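Su-chen Wei has ten minutes before load-in and she's eating a sandwich for most of them. Plays upright bass, sings when the regular singer is sick. Tonight it's Tumow, the back room, 18 tables and a piano with one dead key up top.

"I started here for tips," she says. "One summer, just me and a drummer who had to leave by nine for his other job. We did ballads till he left and then I did solo bass till people left too."

The band is called Lundura now. Five players most nights, six if the trombone can get a ride. Their first record, cut live at Peltonen, sold 338 copies, nearly all of them out of a shoebox by the door. She's not embarassed by that. "My aunt bought four. The rest were strangers, I think."

Money? Still bad. The room pays $200 flat, split however many ways. "Five is fine. Six, you start looking at each other."

They rehearse in the afternoons, usually at her place, amps turned way down. New tunes get tried there first. Half get dropped. She keeps the charts in pencil becuase the sax player changes keys on her.

Next up is a set at the Wavbridge in August, outdoors, a bigger crowd than they're used to. New drummer for that one. She won't say who yet.

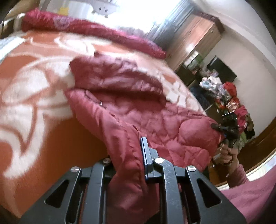
Does she write the tunes herself?

"Most of the slow ones. The fast ones come from the piano player, and I fix the endings."

Then somebody yells about a missing cable and she's up, sandwich and all. First set at eight, second whenever they feel like it.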